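Tarnumville cup plan claims big savings, shows little math

September 15, 2023
By Nabila Ngui

A company that wants Tarnumville's offices to give up paper cups says its first trial went so well that the rest of town should sign on by March. The numbers it has released so far don't settle the question, and a few of them raise new ones.

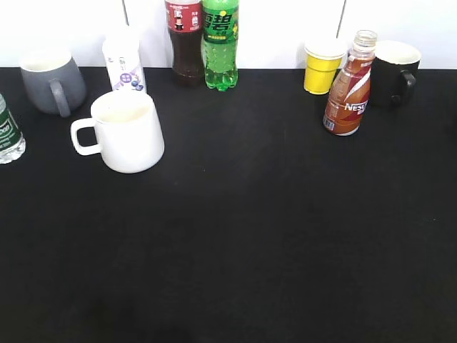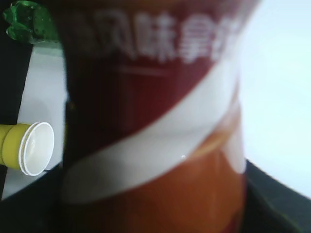

Mugs and drink bottles at the back of a black tabletop, first picture; a paper cup with Chinese lettering, second picture.

The company, Orby, rents out mugs. Under a plan it calls Sora, an office pays a monthly fee, gets a shelf of ceramic mugs and has them picked up, washed and returned. In exchange the office agrees to stop buying paper cups for its break room.

Orby ran the trial in the Gashi building on the east side of downtown, where 23 small offices share two kitchens. In a four-page summary handed out at a public meeting at the library, the company said the building used 670 fewer paper cups a week by the end of the trial than it did at the start.

That would be a large drop. It is also hard to check. The summary doesn't say how many cups the building was using to begin with, and it doesn't give a figure for any week besides the last one.

"We were looking for the trend, and the trend was very clear," said Cyril Mottram, who manages the Sora plan for Orby. Asked whether the company would release the weekly counts, he said they were "still being cleaned up."

Part of the trouble is what Orby decided to count. According to a footnote on the last page, the total covers paper cups taken from the building's own supply closet. Cups that people carried in from outside, with coffee or tea already in them, were left out. So were plastic bottles of water, soda and milk drinks, canned drinks and anything sold in the lobby.

Anyone who has worked in an office can guess how that might go. Take the paper cups out of the kitchen and some people will reach for a mug. Others will stop at a shop on the way in, or buy a soda, and throw that container away. On Orby's sheet both groups look the same.

Wumpini Sulemana, who keeps the books for a tax preparation office on the second floor of the Gashi building, said her coworkers liked the mugs and used them. She also said the trash didn't look any different to her.

"My desk has a mug on it and a water bottle on it," she said. "It had both before. The mug is nicer now."

Keith Mapplebeck, whose print shop is across the hall, dropped out of the trial early. He said mugs came back clean but not always on time, and on those days his staff went out for coffee. "I was paying for mugs and I was paying for coffee," he said. Mottram said late returns were "a first-month problem" and had been fixed. He didn't say how many there had been.

Then there is the washing. Orby's summary says ceramic mugs are "the lower-impact choice" and gives no source. A mug takes more to make than a paper cup does, and it has to be used many times before it comes out ahead. How many times depends on how it's washed and how far it travels. Orby trucks its mugs to a plant outside town. The summary lists neither the distance nor the amount of hot water used.

Mottram said a full review of the washing was planned but hadn't been scheduled.

The city has a stake in the answer. Orby has asked Tarnumville for $3000 to help put the plan in city offices, starting with the permit desk and the parks department. It's a small request as city spending goes. Terence Lockwood, who runs purchasing for the city, said he wasn't ready to recommend it.

"We already own mugs," Lockwood said. "We have a sink. I'd want to know what we get from this that we don't get from those."

He said he had asked Orby in writing for three things: the weekly counts, the number of mugs lost or broken and the cost of the plan per worker. As of this week he had received the last of them. He wouldn't share it, saying the company had marked it confidential.

Lost mugs came up more than once at the library meeting. Ceramic chips, and mugs go home in bags. Orby charges offices for each one that doesn't come back, but the fee isn't listed in the summary or on the flyer left by the door. Mottram said it was "in line with what a mug costs" and that customers would see it in their contracts.

One woman in the back row asked why an office couldn't simply tell people to bring a mug from home. Mottram said that many offices had tried it and the mugs ended up dirty in the sink. A few people laughed, and he may well be right, but the company didn't test that either. The trial had no comparison building, so there's no way to tell whether the rented mugs did the work or whether an emptier supply closet would have done it for free.

Orby says it will take sign-ups from private offices through the end of the year. The Gashi building's owner hasn't said whether the plan will stay there now that the trial rate is over, and the offices have not been told what the regular rate will be.

Lockwood said the city's request stays open until he gets the counts.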